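19 Oct 2019 - leather bench, Skilcombe workshop

Color match on the cream hide, third go. The first two dried too yellow. Cut the ocher in half and put in a touch of raw umber instead, which is closer but now slightly pink under the tube light. By the window it looks fine. Going to judge everything by the window from now on and write the time of day next to each swatch, the light in the back room has fooled me twice.

Base is the Sovar water-based binder, batch 2823. Thinner than the last can. Stirred it for ages, still thin. Whoever opens the next one please write on the lid what it looked like before stirring.

Prep, as done today:
- dry brush along all the seams first
- cleaner on a cloth, never straight on the hide
- wipe back with plain water, leave it until it feels room temp to the back of the hand
- light sand, 2000 grit, only on the scrap with the raised scratches
- wipe again, lint free cloth (the blue ones shed, bin them)

The sanding made more diffrence than I expected. Unsanded scrap took the color fine but you can still see every scratch when you tilt it.
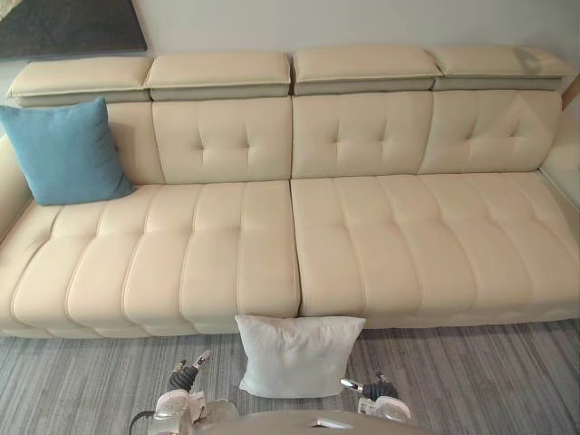
Flex test next. Folded each strip over the dowel and back, then left them clamped overnight. Strip A (no cross-linker) has hairline cracks right on the fold. Strip B clean. Strip C clean but feels like a raincoat, too much topcoat, would not want to sit on that. Strip D I forgot to label so it's either the thin coat or the repeat of B. Leaving it out of the table.

So cross-linker stays in. Pot life is the trouble - the cup was going stringy before I finished the second pass. Mix smaller cups. I know I wrote that last time too.

Spray vs sponge: sponge for the first coat, pushes it down into the grain. Spray after that. Did the 2 sprayed coats with the small gun, low pressure, and got orange peel on the corner where I came in too close. Flatted it back and went over, can hardly feel it now. The Figueroa gun still spits when the cup is under a quarter full. Cleaned the needle, no change. Might be the seal. There's a seal kit in the drawer under the compressor but it may be for the old gun, check before opening the bag.

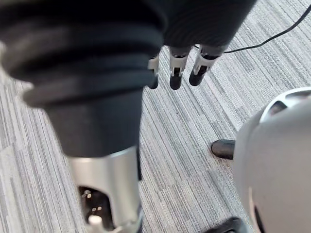

Smell. Whole end of the shop still smelled of cleaner this morning, so the fan goes on before the lid comes off, not after. Also the filter in the fan is grey all the way through. Order two, we always run out.

Rub test, dry: over 2000 strokes on strip B, white felt, barely a mark. Wet: nothing on B, faint cream on C which makes no sense given how much topcoat is on it. Maybe it hadn't cured. Redo C in a few days with fresh felt.

Tried the Tandach filler on a cat scratch sample. Three thin scrapes with the flat blade, dried between. Sands nicely, takes color a shade darker than the hide around it. Possibly needs a sealer coat before the color. On a button tuft it would be hopeless, you can't get the blade in and it pools at the stitching - for creases like that use a soft brush and diluted color and leave the filler alone.

Questions for me or whoever is in next:
- does the pink go away with the matte topcoat or just hide?
- conditioner before or after rub test? we've done both and the numbers can't be compared
- how long between color and topcoat when the shop is cold
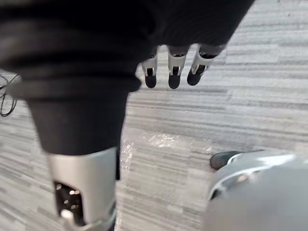
Cost so far not bad, most of it is felt and cloths. Binder should last into December if nobody leaves the lid off. Have to re-order the cross-linker though, the bottle is nearly gone and it was sticky round the neck so some of that is probably air-cured anyway.

Swatches are pinned on the board by the window, left to right in order of mixing. Please dont move them. Strip D is in the tin. Gun is soaking, take the needle out before you tip the jar.

Tomorrow: mix four with a pinch less umber, semi matte instead of matte, redo C.

Skilcombe Leather Workshop - bench notes - contact the shop via the form | © Skilcombe 2019 | Back to top

This site uses cookies to remember your settings. Accept | Manage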